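12 Nov 2018
By the Clostham Oral History project lead
Filed under: Grant Updates, Community Heritage

Hello again, and thanks for your patience with this one. I know I promised the report at the start of the month, but the transcribing ate my evenings (it always does!) and I wanted to give you real progress instead of a list of good intentions.

So, where are we? When you funded us, we said we'd record people who worked at the old Pitkänen cannery before it closed. We now have 90 recordings in the bag, and I'm thrilled with them. Some are short, just a memory of the whistle or the smell on a warm day, and others go on for a whole afternoon with coffee breaks left in. I've kept the coffee breaks. People say their best things while they're stirring.

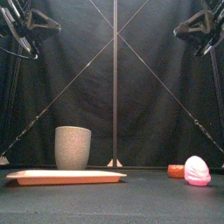 Transcripts are slower. I budgeted one hour of typing for each hour of talk and that was silly of me, it's closer to 4 when two sisters are talking over each other about who got the better locker. I've moved some of the printing money across to pay for extra typing help, as we discussed on the phone, and the new budget sheet is attached. The total hasn't changed.

We held three listening evenings, two in Clostham and one over in Walport. Walport was the surprise! I'd put out a few chairs and ended up borrowing a bench from the hallway. A lot of the night shift used to ride in from there, and I had completely missed that when I planned the interviews, so six more Walport people are now on my list for the winter.

One thing hasn't gone well. The Hustden library was going to house the finished collection, but their storage room is being redone and they can't give me a date. I'm talking to the county archive as a backup and they seem friendly, though their forms are something else. For now everything lives on two hard drives kept in two different buildings, and I check both of them every month. 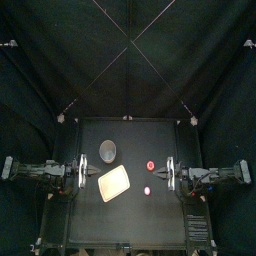 Clear plastic cup on the black tabletop.

Next up is the booklet. I have a rough draft of the first chapter, mostly about the strike and the Christmas parties, and I'd love to send it your way before the end of November if you have time to read it. I still need permission slips back from a handful of families, and I'm not going to print a word of theirs until I have them.

The last payment is due when the transcripts are done. Could we push that back by three months? I'd sooner ask now than come running to you in the spring. The receipts are in the second attachment, including the one for the bench, which I scratched and had to get refinished.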